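Questions I get about the Pluvesum hand-held gripper kit

I've been renting out and supporting the Pluvesum kit since May, and the same questions land in my inbox over and over. So I finally wrote the answers down. Last updated 2 February 2021.

**What do I get in the box?**

Two grippers, two chargers, the marker cubes and a padded case. The Timera software comes as a download, and I'll email you the link when your order ships.

**Do I need a robot to use it?**

Nope! You hold the grippers yourself and do the chore, and the kit records how you did it. If you have an arm from Kurnura or Engström you can play the recordings into it later, but plenty of my customers don't own one yet.

**How long does the battery last?**

I get 60 minutes out of a charge. Filling it back up takes 40, so if you're planning a long day, ask me for the spare pack.

**Can I rent before I buy?**

Yes, for 3 days minimum. If you decide to keep it I knock 20 percent off the price (please tell me before you send it back, it saves me so much fiddling with invoices).

**Is it heavy?**

Your wrist will notice it the first day. Take breaks. I still do.

**Can two people work together with it?**

Sure, one gripper each. Just agree on who's leading, or you end up in a tug of war.

**Does it handle soft stuff like laundry?**
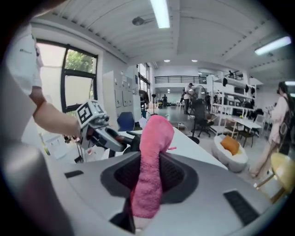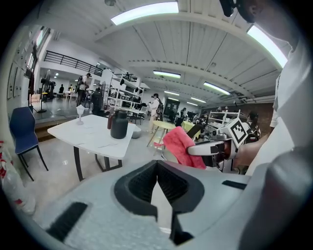 Cloth is my favorite thing to do with this kit, and it's also where beginners get grumpy, so start with one item and go slow. Pinch near an edge and close the jaws gently before you lift. I'd pick something like that pink cloth for your first try, in a color that's easy to tell from a gray floor, because when you look back through your recordings you'll want to find it quickly! Keep the marker on top of the gripper clear of the fabric too. Thin silky things are harder, and I'd leave them until your second day. If you're still dropping everything by then, write to me and I'll go through your settings with you.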